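I've been promising a tidy-up of the tea corner for months now, and this September I finally rolled my sleeves up and did it. Regulars on this page will know the corner I mean: the white table at the back of the Zotico workshop in Cliltville, where everybody puts a drink down and then wanders off to look for a screwdriver. It's a lovely, sociable spot and it gets into a dreadful state!

So this is a little gallery of the bits and bobs that live on that table. I like these small things more than I probably should, and clear plastic is such fun to look at when the light gets into it (murder to keep clean, mind you).

## The cup with something in it

Every table has one of these. It's a clear cup with a brownish, reddish-tan muddle in the middle, and I love all the pale rings curving one over another, like ripples in a pond. My favourite bit is the small pinkish spot that catches the light.
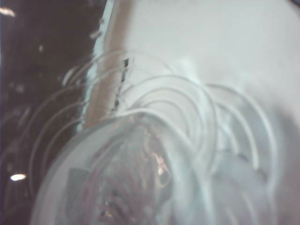 ## A word about cups in general

We get through a lot of cups. I bought a box of 1000 from Hauser in the spring, thinking it would see us through to Christmas and well beyond, and I've already had to go back and ask the price of another. Part of the trouble is that clear cups all look the same, so you put yours down, turn round, and haven't the foggiest which one was yours. Then you take a fresh one. I do it too, I'm as bad as anyone.

I did try writing names on them with a marker. It rubbed off on people's fingers and then on to the biscuits, so that was the end of that. Next I put 8 proper mugs out on a hook rail, and they've been very popular with everyone except the people who were using the plastic cups in the first place!

What has helped is a bin right next to the table. The old one was over by the door, and I suppose those few steps were a few too many with your arms full.

## Bottle and cup

These two make a handsome pair, I think. The bottle has lost its cap but kept its bright red ring round the neck, and there's still some water in the bottom. The little cup next to it has flat sides like a cut gem, which is a very grand thing to say about a plastic cup, but there we are. 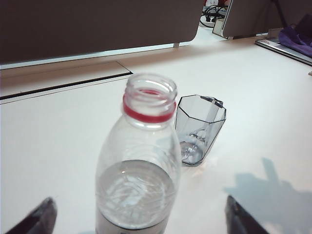

I do have a soft spot for a bit of red on a white table. The whole corner is rather pale otherwise, and I keep meaning to bring in a cheerful tray or an oilcloth. There was a gorgeous one in the Kotero sale, spotty, just the right length, and I dithered over it until it had gone.

Bottles are my next job. I had a big sort-out under the sink at home and found 34 empties waiting to go to the recycling, so I'm in no position to lecture anybody about the workshop. If you're coming along in the evening, do bring a refillable one if you've got it. The tap by the window is the good one (the other splutters and gets you in the sleeve), and there's a jug in the cupboard for anyone who likes their water chilled.

More pictures when I've done the shelf above the kettle. I'm putting that off until I've found a stepladder that doesn't wobble.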